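Saturday, desk-clearing task with the handheld grippers. We lost 21 takes to one fault, so I'm writing it down.

The job is small: pick up the crumpled bag, leave everything else on the desk alone. 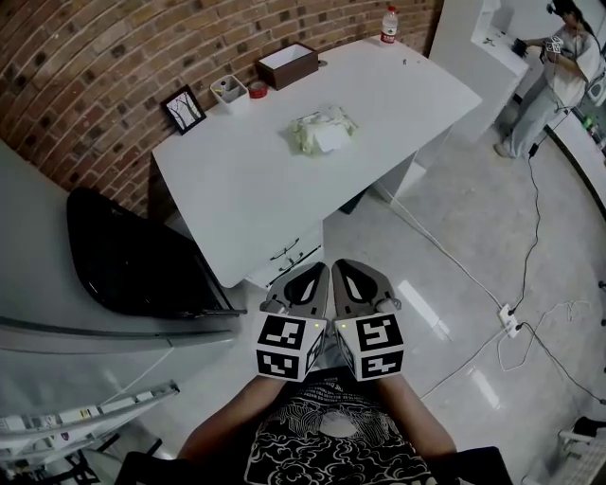
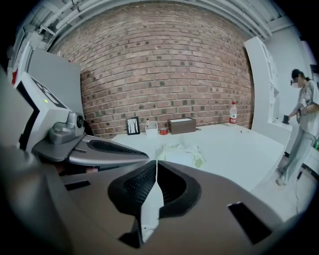
Photos: Nuno Meireles / Pletiva

Fault: the left finger stopped reporting its width. The green light stayed on the whole time, so I kept recording.

Take 661 was the first bad one. I only saw it on replay, where the fingers never close.

Cause was a loose connector. Reseated it, taped it, 5 clean takes since.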